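Inicio Quiénes somos Servicios Preguntas frecuentes Trabaja aquí Contacto

Preguntas frecuentes sobre los brazos robóticos en el office de Cillorero

Actualizado en junio de 2022

Desde que contamos en el boletín interno que Citemus iba a preparar unos brazos robóticos para ayudarnos con los desayunos y la recogida, han llegado tantas preguntas al mostrador, por correo y en plena cola del café que hemos querido juntarlas. Las respuestas las hemos escrito entre Celeste Ibarra, de personal, y Ulises Puma, encargado del office, con mucha ayuda de las compañeras de sala, que son quienes mejor conocen el trabajo.

¿Me voy a quedar sin puesto?

No. Entendemos que sea lo primero que se pregunta y preferimos contestarlo sin rodeos. El equipo del office es de 20 personas y la plantilla se mantiene. El acuerdo que firmamos con la representación del personal lo dice así de claro, y quien quiera leerlo entero puede pedirle una copia a Celeste, que la entrega encantada (y si hace falta se sienta con usted a repasarlo, con un café delante).

¿Qué tareas se están preparando?

Las pequeñas y repetidas, esas que una a una no pesan y al cabo del turno se notan en las muñecas: coger una pieza de bollería, atender la tostadora, mover un plato, guardar las tablas en su cesta. Parece poca cosa, pero quien haya hecho un servicio de desayunos completo sabe la cantidad de veces que se repite cada gesto.

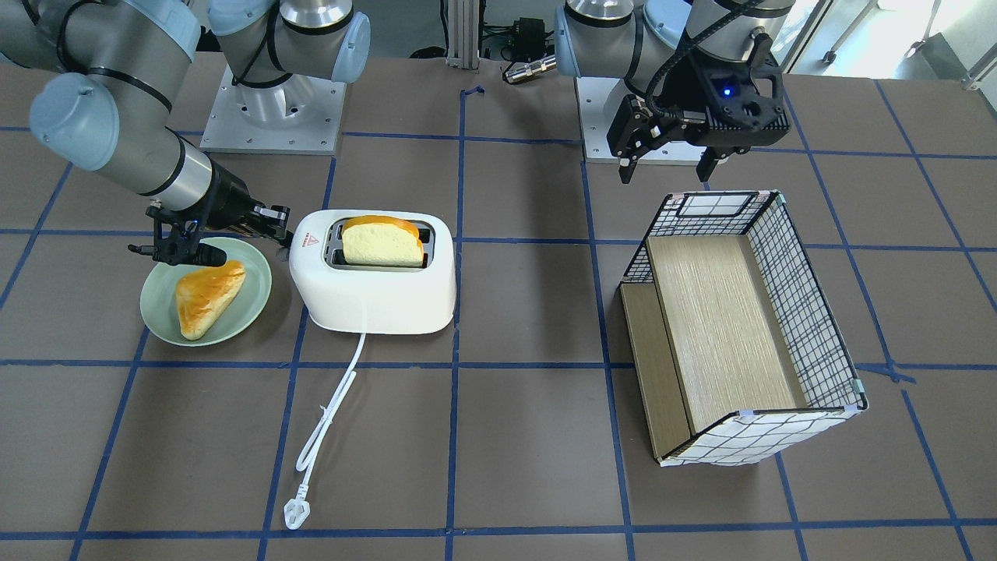
Cocinar, tratar con los huéspedes, decidir qué se repone y qué se retira sigue siendo cosa nuestra. También los días raros, que en esta casa son bastantes.

¿Quién les enseña a hacerlo?

El equipo de Zeeshan Paracha, en el taller de Citemus, junto con personas de nuestra plantilla que han querido participar. Elba Orellana fue la primera en apuntarse, y cuenta que se pasó una mañana entera explicando por qué un cruasán no se agarra igual que una rebanada de pan. Las horas de taller se pagan como horas de trabajo, por supuesto, y se hacen dentro del turno.

¿Tengo que saber de informática?

Para nada. La formación son 3 sesiones, en grupos de cinco, y está pensada para quien no ha tocado una máquina de estas en su vida. Se aprende a ponerla en marcha, a pararla, a dejarle las cosas en su sitio y a avisar cuando algo no va bien. Si después de las sesiones le quedan dudas, se repite lo que haga falta - sin prisas y sin que conste en ningún expediente.

¿Y si se le cae algo o se atasca?

Se pulsa la parada, se espera a que los brazos estén quietos y se llama a Ulises o a quien esté de responsable. No meta la mano para ayudar, por mucho que apetezca, que ya sabemos que el instinto es ese. Los platos rotos no se descuentan a nadie, igual que no se han descontado nunca.

¿Por qué tanta insistencia con el orden de las cestas?

Porque es el punto donde más va a cambiar nuestra costumbre. Hasta ahora cada turno dejaba las tablas a su manera, unas tumbadas, otras de pie, y nos entendíamos igual. Con los brazos conviene acordar un sitio y una postura para cada cosa, y ese acuerdo lo estamos hablando con los dos turnos. 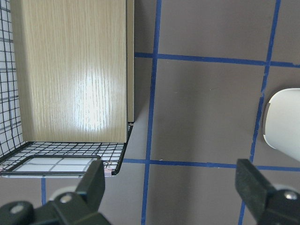
Bríd Keogh, que lleva el turno de tarde, ha propuesto colgar una hoja junto al fregadero donde cada cual apunte lo que le resulta incómodo de la nueva colocación. Nos ha parecido muy buena idea y ya está puesta, con su bolígrafo atado.

¿Me van a medir el ritmo?

No. Los registros de la máquina recogen lo que hace la máquina, y no se usan para valorar a nadie ni para repartir turnos. También esto figura en el acuerdo.

¿Cuándo empieza?

La prueba en nuestro office está prevista para septiembre, solo en el turno de mañana. Antes habrá una visita abierta al taller, con autobús desde la puerta de servicio.

¿Puedo decir que no quiero participar?

Claro que sí. Durante la prueba, trabajar al lado de los brazos es voluntario, y quien prefiera esperar a ver cómo les va a los demás puede hacerlo con toda tranquilidad. Basta con decírselo a Celeste, de palabra o con una nota en su casillero.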